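Unit 8: Time-shifted television – storage, buffers and replay rights

Handout to be read before the practical. Exercises are due on 10th April.

8.1 Scope

Unit 7 dealt with linear delivery, where every household on a network receives the same channel at the same moment. This unit covers what changes when the viewer may start a programme late, pause it, or watch it days after it went out. The encoding ladder from Unit 5 is assumed throughout. Billing is left to Unit 10.

Three terms are used in a fixed sense:

Pause buffer: a rolling store that begins when the viewer tunes to a channel and is discarded on leaving it.

Start-over: return to the beginning of the programme now on air, whether or not the viewer was tuned in when it began.

Replay: access to a programme after its broadcast has ended, within a set window.

Trade literature mixes these freely. Comerine's product sheets, for instance, use "replay" for both the second and the third. Check which is meant before comparing figures from two operators.

8.2 Where the recording is held

There are 2 basic arrangements. In the first, the set-top box records to its own disk. The network carries nothing extra, but the box can only hold what it was told to record, and a failed disk loses everything. In the second, the operator records every channel centrally and sends the viewer a separate stream on request. The box becomes simpler and the network becomes busier, as each replay session is unicast.

A mixed arrangement is common. The pause buffer stays in the box and replay is served from the centre. The viewer sees one timeline on screen, and the software has to join the two without a visible gap. Most faults reported in the first months of a service come from this join. The usual symptom is a jump of a few seconds when the viewer rewinds past the point at which they tuned in. It occurs when the clock in the box and the clock at the recorder disagree, so both should be set from the same source.

8.3 Shared copy and private copy

Central storage may hold one copy of each programme for all viewers, or one copy for each viewer who asked for it. The engineering case for a shared copy is plain. The private copy exists for legal reasons: in some countries a recording counts as the viewer's own only if a distinct file is made at that viewer's request.

The cost is easily shown. Take the Arnilgate network used in the Unit 6 exercises, with 3,222 households. If every household records the same film, a shared system stores it once and a private system stores it 3,222 times. Removing duplicates at the block level would bring the second figure back towards the first, but may also remove the legal ground for the private copy. Treat this as a constraint given by the lawyers and do not try to design round it.

8.4 Sizing

Shared storage for one channel is the sum of the bit rates kept, multiplied by the length of the window. Keep the units consistent: rates are quoted in bits, disks in bytes, and the factor of 8 is the most frequent error in submitted work. Add an allowance for audio tracks and subtitles, which are small for each programme but are kept for every channel.

Outgoing capacity is harder. It depends on the evening peak and not on the daily total. Replay moves some viewing away from the peak, though less than early forecasts assumed. In the Skanov data set, issued in February, most replay sessions start on the same evening as the broadcast, so the unicast load falls on top of the linear load.

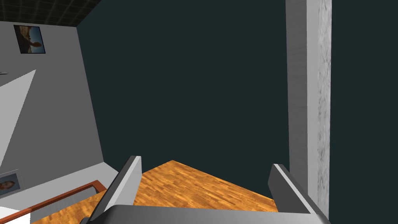
Caching at the edge helps only where requests are alike. Start-over requests for a popular programme are very alike and cache well. Requests for older material are scattered, and for these the edge store should simply pass the request through. The Tô cache model in the course folder lets you set the age at which pass-through begins. Run it with more than one value before settling on an answer.

8.5 Programme boundaries

Replay depends on knowing where each programme starts and ends. Published schedules are not accurate enough for this, and live sport regularly overruns. Operators either pad the recording at both ends or take a signal from the broadcaster's playout system. Padding is cheap and robust, but the viewer has to skip the tail of the previous programme. Playout signals are exact when present – they are often missing on smaller channels – and a fallback to padding is always needed.

8.6 Exercises

1. Calculate the shared storage needed for one channel at the rates in the Unit 5 table. State the window you have chosen.

2. Repeat for private copies on the Arnilgate network, first with every household recording and then with half of them.

3. Using the Tô model, plot the edge hit rate against the pass-through age. Label both axes.

4. A viewer pauses a channel, then rewinds to a point before they tuned in. List the requests made by the box, in order, under the mixed arrangement of 8.2.

Show working for exercises 1 and 2. Answers without units will be returned unmarked.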